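Aug 4, 2023

Continued with the indigo vat. Krešimir has asked me to write more in this book and less on small papers, so I will try.

The vat stayed covered during the night. In the morning the liquid under the surface was yellow green, the skin on top was coppery, and the smell was quite mild. I take this as a good state. pH with the strip was between 10 and 11, I cannot read it better than that. Temperature 38 °C before heating. I did not add any more fructose, only a small spoon of lime stirred with warm water, and then I left it for an hour to settle.

Cloth for today: the plain cotton from Norkden, batch 357, and the old batch from Grgić, which has no number on the label anymore. Both were scoured with soda ash and rinsed until the water was clear. Dry weight of the Norkden piece is 407 g. The Grgić piece I forgot to weigh before it went into the water, so please do not use it for any calculation of uptake.

Dips were five minutes each, with ten minutes in air between them. I planned eight dips for both pieces. After the fifth, the Grgić piece looked more even than the Norkden one, which had a pale area near the selvedge. Lakshmi thinks the scouring was not long enough there and some size remained in the yarn. I think it is possible, but it can also be my hand, because I always hold the cloth from the same side when I lower it. For the last three dips I changed the side. The pale area became smaller but it is still there if you know where to look.

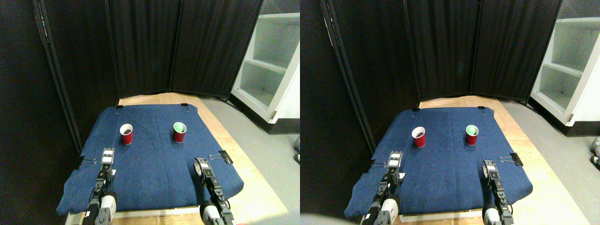 Rinsing took longer than the dyeing. First cold water, then water with a little vinegar, then cold water again until no more blue came out. Tonantzin prefers to let the cloth oxidize until the next day before the vinegar. I did not wait. We should do one piece in each way and compare, with the same batch of cotton, otherwise we will discuss it forever.

Rubbing test, dry: small blue mark on the white cloth, acceptable to me. Rubbing test, wet: clearly worse, I would say grade 3 on our gray card. Eifion looked at the same sample and said 2 to 3. We wrote 2 to 3. The shade card from Kederico has nothing between their "night" and their "deep" and our Norkden piece falls exactly there, so I cut a strip and glued it at the back of this book with the number 2968.

A question for Kipchumba: did you change the lime? The new bag is finer and it makes much more sediment. I had to hang the net higher in the vat so the cloth does not touch the bottom. If it is a different product, please write the name on the lid.

Also, the long wooden stick has a split at one end and catches threads. I sanded it a little. It needs more sanding, or a new stick.

To do next:

- Scour the rest of batch 357 for two hours, not one.
- Weigh everything dry, BEFORE soaking.
- One piece with vinegar the same day, one piece the day after.
- Ask Flidham if they still sell the wider cotton, and the price for delivery in September.
- Buy pH strips with a smaller range.

Vat at the end of the day: 34 °C, color more green than in the morning, few bubbles. I fed it with two spoons of fructose, stirred slowly, and closed the lid. Whoever comes first tomorrow, please check the color before you stir.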